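4.3 Recording demonstrations for the Torkis grasp study

1. Clear the tabletop, then set out the bottle, the bowl of grapes, the pen holder and the green basket.

2. Lay the red marker at the front, away from the other items.
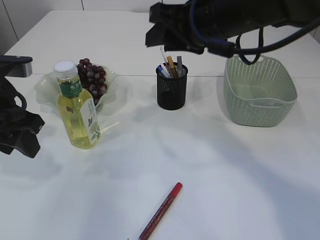
3. Home both arms. Wait 10 seconds before enabling the grippers.

CAUTION: Keep hands off the table while the arms are enabled.

4. Open the Damgaard console and select the wrist view. Check that both fingertips are visible and the gap between them is clear.

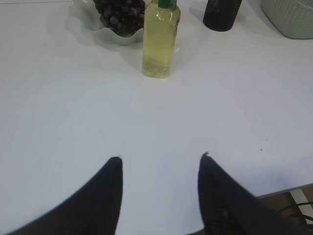

5. Record 80 trials per layout. Vary the bottle position by hand between trials.

Note: The March policy was trained on 436 trials from 2 layouts. Label new trials separately.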